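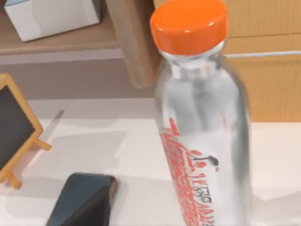

An afternoon at the Sirkow open day

Search this site Go

September 10, 2020

Sirkow sells practice worlds for robots. You pay by the month, upload a model of your arm, and it spends its nights fumbling with simulated household goods so that it can fumble less with yours. I went to the Marberg office to see whether any of this was worth the money, and also because lunch was included.

The demo rooms run on a big screen at the end of a hallway. First up was the tabletop set: a clear bottle with an orange cap, a phone lying flat, a little easel chalkboard with nothing on it, and pale wood cabinets behind. It looks like the apartment of someone who was told company was coming. Haziq Ismail, who runs the rendering side, was keen to talk about the bottle. Clear plastic is miserable for robots, he said, and he said it with real affection. You see the background through it, you see reflections on top of that, and the arm has to decide which part is bottle.

I thought the plastic was good. The walls have a silvery, mottled look and the background shows faintly through them. The printing is another matter. Up close the red lettering goes soft and smeary, and I gave up trying to read it. I asked Haziq if that mattered. He said it depends whether your robot reads labels. Mine doesn't exist yet, so I let it go.

The basic plan has 80 objects and 14 rooms, and the one above it has over 200 objects. Both come with shadows you can move, which I enjoyed more than a grown adult should. Swapping one object for another took me 3 tries, two of them spent looking for the menu.

Efua Kpodo handled pricing questions from a stool by the coffee. She was refreshingly blunt about what the service leaves out: no liquids, no cloth, and support by email only until May. A man from Usthorpe asked if it would work with his older gripper. "Send me the file," she said, and wrote nothing down.

Would I sign up? For a month, yes — mainly for the clear objects, which I have never managed to build well myself. I'd want sharper labels before paying for the bigger plan. The lunch was a cheese roll.

6 comments 14 shares

Related
Amissah starter arm: two weeks on my kitchen counter
Usthorpe automation fair, the short version
Which simulator for a small shop?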